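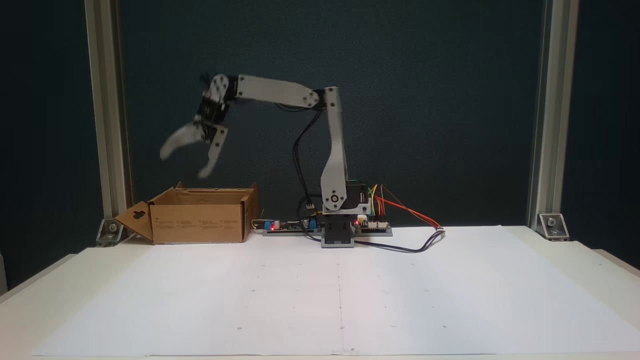
The arm reaching over to the cardboard box, with the boards and wiring sitting on the table around the base.

Desktop Arm Project – Budget and Equipment Plan
20/10/2026

My part of the project was the money, so this section is mostly shopping! We started in September with a plan for 2 matching arms, and I had a nice big spreadsheet all ready to go. Then I priced the servos properly (plus spares, plus shipping, which I'd totally forgotten) and we dropped to one arm. I was a bit sad about that, but it left us enough to buy decent parts.

I got servo quotes from Tiver and Mrema. Tiver was cheaper per motor but wanted a minimum order of 16, and we only needed 8 with spares included. So Mrema it was. The aluminum posts and corner brackets came from Duvau, and I'd order from them again – everything fit the first time and the bolts were in the bag.

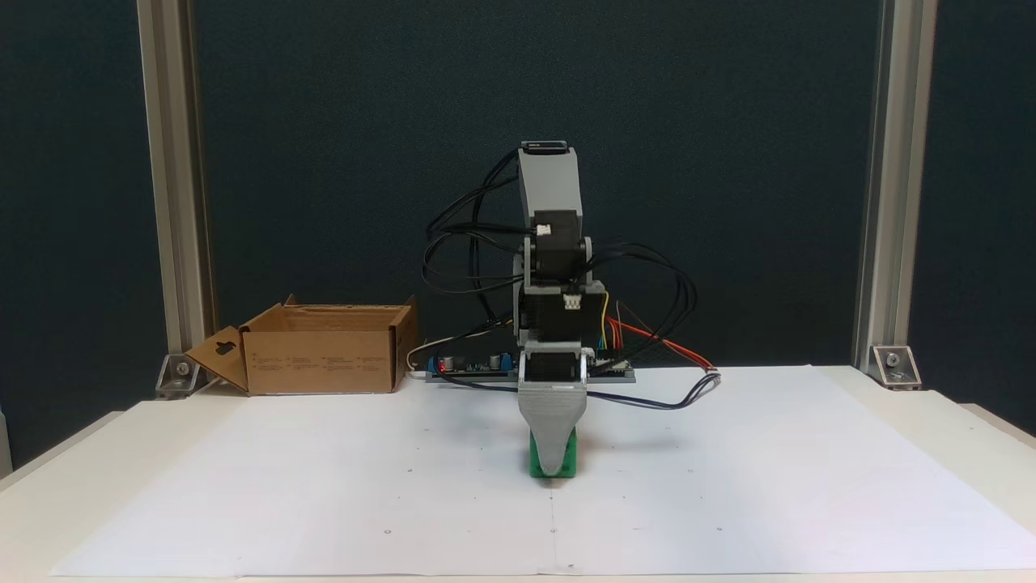 Wiring is where my numbers were worst. I had one line in the sheet that just said "cables" and it was way too low. Jumper wires, connectors, longer leads for the joints, a spare terminal block... it all adds up, and next time each of those gets a line of its own. The paper on the table and the cardboard box cost us nothing, so there's that.

For next semester we're asking the Vatutwood fund for 3000 dollars. Most of it would go to the second arm, and the rest to spare servos and a better power supply (I still have to get a second quote on that one). The form also asks for delivery times, so I need to email Mrema again before I send it in.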